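Track trial gallery – Tredora and Rirnach controllers

We took the Rirnach walker to the Fitzgerald athletics track in April to compare two gait controllers over open ground. One is the stock Rirnach controller that came with the robot. The other is Tredora, which we have been writing since last winter. The pictures come from the low forward camera. 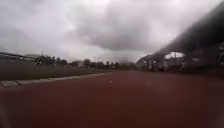
Both controllers got the same battery, the same speed setting and the same 600 metre course. We started with the stock one at nine in the morning. It held its heading well on the straight but needed steering help on the bend.

Tredora takes shorter steps and corrects more often. On the lab floor that looked fussy. Outdoors it made the robot easier to drive, though the motors drew more current.

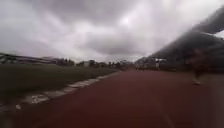
We logged 59 minutes of walking with the stock controller and 60 with Tredora, close enough to compare the two directly. The camera was left on its default settings for both. Blur is a problem at this height – line following will need a shorter exposure before we try it again.
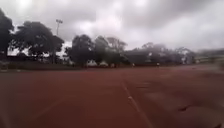
Rivcombe Legged Robotics Club – Field Testing Group

Grey cloud and red track gave us a fair check of the camera's colour balance as well. Next on the list is a stiffer camera mount, then a repeat of the course with both controllers. Logs are on the club drive under run 667.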